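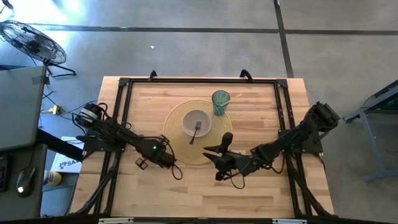 Home Getting Started Arms and Rails Recording Playback Troubleshooting Contact

Section 5: Showing the arms a table task

By the time you get here you should have both arms bolted down, powered up and homed, and you should have done the wobble check in the last section. If you skipped the wobble check, go back and do it, please. I've had to throw away a whole afternoon of recordings over one loose plate bolt, and it was the bolt I'd told everybody else to tighten.

I'm going to use the place-setting task all the way through, as it's the one I learnt on and the one most people at Umenlow start with. You need a placemat, a bowl, a fork, a tumbler and something long and thin to stand in the tumbler. Any crockery will do as long as you don't mind dropping it (you will drop it, though less than you think). I like a woven mat because the fingers get a bit of purchase on it, and a bowl in a plain pale colour that shows up nicely against a stronger one underneath.

5.1 Before you record anything

1. Clear the tabletop between the two side rails. Pens, screws and so on. The arms don't mind, but a stray pen in half of your recordings becomes part of the task as far as the software is concerned.

2. Put the mat down near the middle, where both grippers can get to it. To check, bring each arm over in turn and see that it can touch both the near and far rim of the mat without the elbow going straight. An elbow that's nearly straight will judder when you lead it, and it'll judder on playback too.

3. Lay out the bowl, fork and tumbler the way you'd like them to finish up. Mine finishes with the bowl on the mat, the fork resting in the bowl with its handle over the near rim, and the tumbler up at the far right edge of the mat with the thin utensil leaning in it. Take a good look at this, because you'll be coming back to it again and again.

4. Now undo it. Move the pieces to wherever you want them to start. I keep a strip of paper with the starting layout drawn on it and tuck it under the mouse.

5. Look at both cable runs. There should be a slack loop at each wrist that can swing without catching on anything you've put on the table. A loop that brushes the rim of a tumbler will have it over sooner or later.

NOTE: The tumbler is the awkward one. A clear or see-through cup is harder for the software to find than a solid one, so if this is your first go, swap in a plain mug and come back to the tumbler once the rest is working.

5.2 Leading an arm by hand

Hand leading is where I'd start every time. You get a feel for how heavy the arm is and where it doesn't want to go, and that makes the remote control side much easier later on.

1. Choose "Lead" on the Kiltdale panel and pick one arm. Leave the other one parked on its own side of the mat with its gripper open.

2. Put your hand under the forearm before you release the brakes. The arm is balanced, but it sinks a little as it lets go, and the first time it happens everybody snatches at it.

3. Wait for the panel to say "Free", then move the arm slowly through the whole job once with the recorder off. Just a rehearsal!

4. Start the recorder, wait three seconds with the arm still, then do it properly.

5. Close and open the gripper with the foot switch. Don't push the fingers together with your own fingers. You'll get the right picture on the screen and the wrong numbers in the file, and it took me far too long to work out why my first batch picked up nothing at all.

6. When the last piece is down, open the gripper, back away from the table top by a hand's width, hold still again and stop the recorder.

CAUTION: Keep your free hand off the rails while the brakes are off. The gap between the upper joint and the mounting plate closes up as the arm swings out, and it's just the right size for a thumb.

CAUTION: Never lead both arms at once on your own. If you need two arms moving together, use remote control (5.3) or find a second person, and agree who says "stop" before you start.

5.3 Driving both arms by remote control

Once you're happy leading one arm, have a go with the handsets. The left handset drives the left arm and the right handset the right. That sounds too obvious to write down, but if you sit on the far side of the table they will feel swapped, and no amount of concentrating fixes it. Sit on the near side.

1. Plug in both Huet handsets before you switch the panel to "Remote". If you plug one in afterwards, the panel may not see it and you'll have to go back a screen.

2. Hold each handset roughly in line with the gripper it drives, then squeeze the side button to join them up. The arm won't move until you do.

3. Set the speed to 3. There is a 5 and you can try it when you've got a few clean runs behind you, but at 3 you have time to see a mistake coming and at 5 you mostly hear it.

4. Do the bowl first. Come in low from the side with the fingers just apart, one inside the rim and one outside, and lift straight up before you travel.

5. Fork next. Pick it up by the handle, somewhere past the middle, and lower the tines into the bowl before you let go of the weight. Lower it – don't drop it the last little bit. A dropped fork bounces and ends up somewhere different every time.

6. Then the tumbler, and last of all the thin utensil that goes in it. This is the bit where two arms help. Steady the tumbler with one gripper, lightly, and bring the utensil in from above with the other. Let it lean where it likes. As long as it stays in the cup it counts.

7. Take both arms back to their own sides, grippers open, and stop the recorder.

If the arms come within a fist of each other the panel beeps. You can carry on through the beep, carefully. If it beeps twice and freezes, let go of both side buttons, back one arm off and join up again. The recording is spoilt at that point, so bin it and don't try to rescue it.

5.4 How many runs, and how different

People always ask me this. For the place setting, we got something usable at Verkusbridge with a good deal fewer than the 700 runs we'd planned, and what made the difference was variety. Shift the starting places a little each time. Turn the fork round. Put the bowl down nearer to you, then further off. What you should keep the same is the finish, and the order you do things in.

Things I'd vary from run to run:

- where the bowl starts, and which side of it the fork is on
- which way the fork handle points
- the utensil's starting angle
- the light, if you've got a blind you can pull

Things I'd leave alone:

- the order of the pieces
- which arm does which piece
- the height of the table and the position of the mounting plates

Stop after an hour and have a tea. Tired runs are sloppy ones, with little hesitations and corrections all through them, and the arms will copy every one of those faithfully.

5.5 Checking and naming your recordings

1. Watch each run back at double speed the same day. You're looking for the gripper closing on air, a nudged mat, or your own sleeve drifting in.

2. Mark it Keep or Bin. There's a Maybe button as well, and I'd ignore it. My Maybe folder only ever grows.

3. Name the run with the task, your initials and the run number, with no spaces. The playback tool chokes on spaces (Noémie Millet has a fix for this, and I'll add it to the Playback section when I've tried it myself).

4. Copy the Keep folder across before you power down.

NOTE: If you recorded anything before the panel update of 2/11/20, the gripper readings run the other way round, so that open shows as closed. Tick "Flip gripper" when you load those runs. Don't mix them with newer ones in the same folder until you've done that.

5.6 Parking up

Take the crockery off first, then park the arms, then switch off at the panel and only then at the wall. Parking with a bowl still on the mat is usually fine, but the left arm takes a wide swing on its way home if it's been stopped in an odd position, and it will sweep the mat clean. Hang the handsets up by their loops with the cords loose, and wipe the gripper fingers with a dry cloth. Next up is Section 6, where you load the Keep folder and let the arms have a go at it on their own.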